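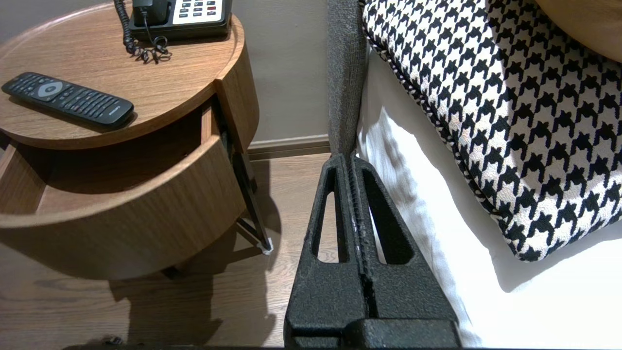
Wavby Lodge – Rooms and Furnishings Meeting
Minutes, February

Present: Malou Ravn (chair), Jerome Quiambao, Maribeth Sebastian, Jennylyn Salazar (minutes)
Apologies: Ramil Magbanua, who is away with the new bub. We all send our love and somebody please pass on the card.

Malou opened at 2 pm and thanked everyone for coming in on what is normally a changeover afternoon. The January minutes were accepted, with one correction: the curtain quote came from Petrenko and not Drerkora, sorry Maribeth.

1. Bedside tables
Most of the afternoon went on this one, and it was a good discussion. The round Skelletti table has been set up beside the bed in the trial room with the phone and the TV remote on it, as a guest would find them, and everyone has now had a proper look. Jerome is very taken with it. He likes the warm brown of the wood and the little raised rim around the top, which he feels will save a good many pens and earrings from rolling under the bed.

Maribeth was pleased to see a real drawer, and that the front follows the curve of the table. She did point out that the phone cord takes up more of the top than she'd like, all bunched up in loops beside the phone, and that a guest who wants to put down a book, a glass of water and their specs will be hunting for a spot. Jerome offered to look for a shorter cord. Malou wondered whether the remote might live in the drawer, but Jennylyn felt people would ring reception looking for it, and there was general agreement (and a story about Room 4 that doesn't need minuting).

The top is 55 cm across, which fits beside the queen beds with room for the vacuum to get past. The twin rooms are tighter and Jerome will measure them again.

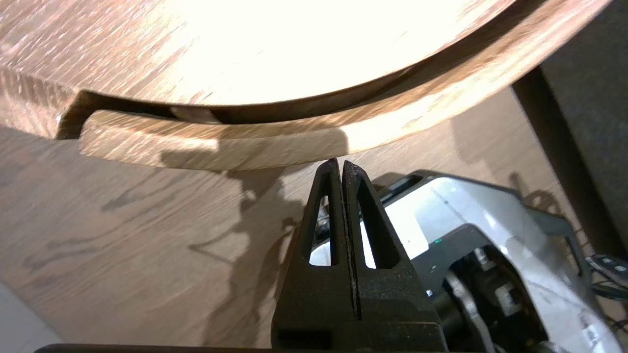 Will the drawers be lined?
They will be left as they come for now, and housekeeping will wipe them out at each changeover.

Price: Skelletti has quoted for 40 tables, with delivery on top at $1005. Malou thought the delivery was a bit steep and will have a friendly word with them, as we did with the armchairs, and see whether they can send the lot in one truck.

Agreed: to go ahead with the round tables for the queen rooms, subject to Malou's chat. Twin rooms held over.

2. Room set-up card
Jennylyn read out the new card for housekeeping. Phone to the back of the table, remote at the front, drawer checked for left-behind items and closed. Maribeth asked that the cord be untangled while they're at it – it only takes a moment and it does look so much nicer. Added.

3. Old tables
The square ones are still perfectly good. Ramil had emailed to say his church hall would love a few, and everyone was happy with that. The rest will be offered to staff first, names to Jennylyn please.

4. Other business
Drerkora's lamp samples haven't arrived. Maribeth to chase.
Thanks to Jerome for the lamingtons.

Meeting closed 3.40 pm. Next meeting in the breakfast room, same time, once the twin room measurements are in.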